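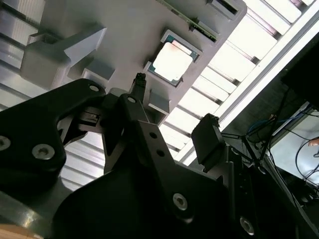

I sell a few bench trays out of my spare room, and the Stokulia parts tray is the one I get the most emails about, so I finally sat down and wrote a proper page for it (27 September 2018, if you want to know how fresh this is).

It's a light gray, matte tray for keeping desktop PC parts in one spot while you work. The CPU gets its own square pocket with raised walls, and that's my favorite part! I used to leave processors on an upturned box lid and then lean on the box. There's a long slot too, which takes a narrow circuit board standing on its edge, plus an open slot next to it that I've left plain.

I get asked about the fit a lot. The CPU pocket is a little roomy on purpose, so you can get a fingertip in beside the chip and lift it by the edges. If you like things snug, put a scrap of foam in the corner (I do this on my own one). Please don't press down on the metal lid to seat it, just let it drop in.

The tray weighs 290 grams and costs $34 plus shipping. I print them in batches of 5, so if it says sold out, give me a week or so. You may see faint lines on the surface, they're from the printing and I don't sand them off. Wipe it with a dry cloth and keep it out of a hot car — I lost one that way in May and it came out shaped like a potato chip.

Ashok Dwivedi did the first drawings with me and he still nags me about a version with a lid. Maybe! For now it's just the tray, no chips or boards included, and no screws either. Order code is 713. If you want a different pocket size, write to me before you order and tell me the length and width of your part in millimeters.

Related items
Stokulia parts tray, double CPU pocket
Etness screw dish
Ernance bench mat, gray
Foam corner scraps, bag
So cable clips, small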